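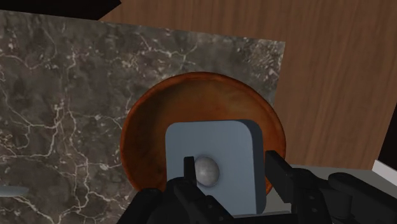
By Ayodele Okoro
Chapter 7: Grasp Failure and Loss of Hold
Revised Jul 6, 2019

7.1 Why a held part is a hazard

A part in a gripper is a suspended load. It may weigh very little, and the arm may be moving slowly, but until the part is resting on a surface again the only thing keeping it in place is friction at the fingers. When that friction is lost, the part falls, slides, or turns in the grip. All three are grasp failures, and they are treated separately in this chapter: each leaves a different trace in the controller log and calls for a different response.

Chapter 6 dealt with faults in the arm itself, such as joint overload, encoder disagreement, and brake release. In those cases the controller knows that something is wrong. Grasp failure is harder. All joints may report normal values while the part is lying on the floor, and a program with no check on the grip will carry on and place nothing at the target.

Simulation is used throughout. The exercises run on the Gututent simulator with the kitchen task set, in which an arm picks small parts off a marble surface with household items close by. Students who have finished the Drandum labs will know the controls. A simulated drop costs nothing, and the same drop can be repeated with one value changed at a time.

7.2 The Rokirero fault

The main case in this chapter comes from a test series run on a program named Rokirero. The task was to grasp a lid by its knob, lift it, carry it across the counter, and set it down. The series was 400 runs long. The program reported success on every run. A later review of the saved object positions found runs in which the lid had left the fingers during the carry.

The cause was a single line in the success test. The program compared the final position of the gripper with the target position. It did not compare the position of the lid. A gripper that arrived empty passed the test as easily as one that arrived loaded.

A second fault lay behind the first. The closing command ended when the fingers stopped moving, and the program took this stop as proof of contact. Fingers stop for several reasons. They may meet the part squarely, they may meet one edge of it, or they may reach the end of their travel with nothing between them. A motion stop cannot separate these cases. Finger width and motor current, read together, can separate most of them.

A round knob makes the problem worse. Flat fingers touch a sphere over a very small area, and a lid held this way can swing about the line that joins the two contacts. If the contacts are above or below the widest part of the knob, the closing force also pushes the knob up or down out of the grip. The Rokirero logs show both effects.

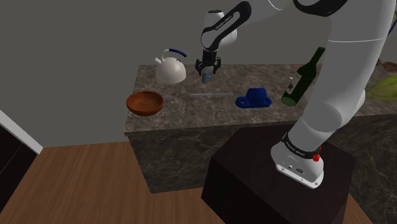
Height above the surface matters as well. A part released just over a countertop will usually stay near the point of release. The same part released during a high carry may strike other objects, bounce, and come to rest where the arm will hit it on the next pass. For this reason the corrected program keeps the carry low where the path is clear and raises it only to pass over an obstacle.

7.3 The corrected sequence

The corrected program adds 3 checks to the original sequence.

Check A, after closing. Read finger width. If the width is at the lower travel limit, report an empty grasp and stop.

Check B, after a short test lift. Raise the part slightly, hold, and read finger width again. A change in width means that the part has slipped or turned. Lower, open, and start again from the approach position. Allow 2 attempts, then call the operator.

Check C, after placing. Compare the position of the part with the target. The position of the gripper is not accepted as evidence.

Check B adds time to every cycle, and some plants remove it once a line is running well. The practice is not recommended. Wear on the finger pads is gradual, and the test lift is often the first place where it shows.

The operator must not reach for a dropped part while the arm is enabled. A program that has failed to notice the drop will continue its motion, and the low carry described above brings the gripper close to the height of a person's hands. Stop the arm, confirm the stop at the panel, and only then clear the part.

7.4 Notation

Finger width is written w and closing force F, with the subscript c for values at first contact. The friction coefficient is μ. Yusof's method for estimating μ from slip records is given in Section 7.6 and requires a log sampled through the whole of the test lift. The sample log supplied with the exercises has 4,000 lines. Time is in the first column and w in the second.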